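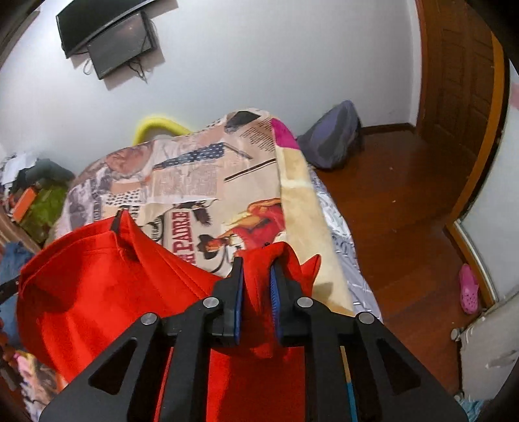
Onar Two-Room Apartment, Undunley
Offered by Tehrani Holiday Rentals

The Onar apartment is on the second floor of a family house in Undunley, on the street that goes down to the small harbor. The distance from the front door to the nearest beach is 76 m. The beach is pebble, with a concrete section at the north end where there is a ladder into the water. There is no natural shade, so guests should bring a parasol or rent one at the kiosk.

The apartment has 2 bedrooms, a kitchen with a dining table, a bathroom with a shower, and a covered balcony. It sleeps four people. A cot for a small child can be added if you ask when you book.

Kitchen: stove with four burners, oven, refrigerator with freezer, kettle, filter coffee maker, pots, plates and cutlery. There is no dishwasher.

Bedrooms: one double bed in the larger room, two single beds in the smaller one. Both rooms have a wardrobe and window shutters. Air conditioning is in the larger bedroom and in the kitchen. Its use is included in the price.
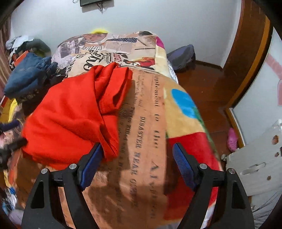
Bed linen and bath towels are provided and are changed once a week. Beach towels are not provided. The washing machine is in the ground floor hallway and is shared with the other apartment in the house. Please do not run it after 10 p.m.

Parking is in the yard, one space for each apartment. The gate is narrow, and guests with a van or a trailer should use the public lot by the bus stop. Wireless internet works in all rooms and is weaker on the balcony.

Pets: small dogs by arrangement. Smoking is allowed on the balcony only.

Distances
Beach: 76 m
Grocery store: 200 m
Bakery: 240 m
Bus stop: 350 m
Mullov (old town, ferry port): 9 km

Undunley has a population of 3,000 and is quiet outside the summer season. The grocery store is open all year. Most restaurants close in October. Buses to Mullov run every hour in July and August and less often in other months.

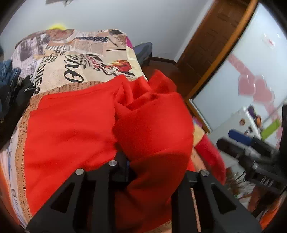
Check-in is from 3 p.m. and check-out is by 10 a.m. If you are arriving on the late ferry, let us know the day before and we will leave the key in the box next to the gate. The minimum stay is 2 nights from October to May and one week in summer.

A deposit of one third of the price is due when you book. The rest is paid on arrival, in cash or by card. Tourist tax is charged separately for each adult. Final cleaning is included.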